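Property Managers > Someo Help > Set-Up Guide > Section 4: Listing a Unit for Lease

We use cookies to remember your region and page settings. Accept | Manage choices

4. Listing a vacant unit

This section covers putting a vacant retail or office unit on Someo and sending the listing out to partner sites. It assumes the property record already exists (Section 2) and that you have a manager login. A leasing assistant login can save a draft but can't publish it.

Before you start, have the current floor plan, the last signed lease and a tape measure within reach. The sales sheet will tell you this takes a few minutes. Allow longer for the first unit at any property.

4.1 Enter the unit

1. Open the property and choose Units, then Add Unit.

2. Type the suite number exactly as it appears on the door. "Suite 10" and "Ste. 10" are treated as two different units, and the system won't warn you.

3. Enter the usable area. Measure it yourself. Areas copied from an old brochure are wrong often enough that we don't trust them, including the ones in brochures we printed.

4. Enter the rentable area. If you leave this blank, Someo fills it in from the building's load factor. Check what it filled in. At Mistero Center it added 269 square feet to a corner unit that shares no hallway with anyone.

5. Choose a condition: Shell, Vanilla Box, Second Generation or Move-In Ready.

Note: "Move-In Ready" means a tenant could open the doors with no landlord work left to do. If the ceiling tiles are on order, pick something else.

6. Select Save Draft.

4.2 Set the rent

1. Choose Rate Type. Triple net, modified gross and full service are available. There's also a "Call for Rate" option, which we advise against – most partner sites push those listings to the bottom.

2. Enter the yearly rate per square foot. The monthly figure below it is worked out from the rentable area, so any mistake in 4.1 shows up here as money.

3. Enter the common area charge as its own line. Don't fold it into the base rate to make the numbers look neater.

4. Ignore the Suggested Rent box unless you have at least a few comparable leases of your own to hold it up against. The suggestion comes from asking rents, and asking rents are what owners hope for. We have yet to see it suggest a lower number than the one we typed.

CAUTION: Selecting Apply Suggested Rent overwrites your rate and there is no undo. Write your rate down first.

4.3 Write the description

1. Keep it under 600 characters. The box takes more, but the partner feed chops off the rest without telling you.

2. State parking as a number of spaces and say whether they are shared. Sikder Plaza has 62 spaces, all shared, and its listing should say both things.

3. Leave out traffic counts unless you can name the source and the year.

4. Leave out "high visibility." Every unit on the site has it, including the ones behind the dumpsters.

5. Add photos under Media. The first one you upload becomes the cover. To change the cover later, drag another photo into the first slot and save twice. Yes, twice.
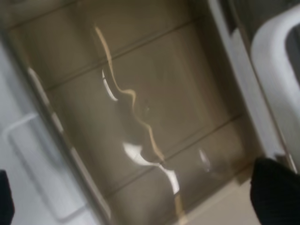
6. Read the whole entry over in Preview. Line breaks often vanish between the draft and the preview, and they don't come back by themselves.

4.4 Publish and check

1. Choose Publish, then tick the partner sites you want.

2. Wait for the green Live label. It means Someo has sent the listing. It doesn't mean anybody received it.

3. The next business day, look the unit up on each partner site without logging in. Compare suite number, area and rate with your draft.

4. If a site shows old figures, unpublish from that site only, wait an hour and publish again. The Force Sync button is supposed to do the same job. In our use it has made duplicates at Lidavier Square more often than it has fixed anything.

CAUTION: Don't delete a unit to get rid of a duplicate. Deleting removes the inquiry history along with it. Use Archive.

5. When the lease is signed, set the unit to Leased that same day. Calls about a unit that's gone are still calls you have to answer.

Related help topics
Section 2: Creating a Property Record
Section 3: Load Factors and Common Areas
Section 5: Handling Inquiries and Showings
Archiving and Restoring Units
Partner Feed Error Codes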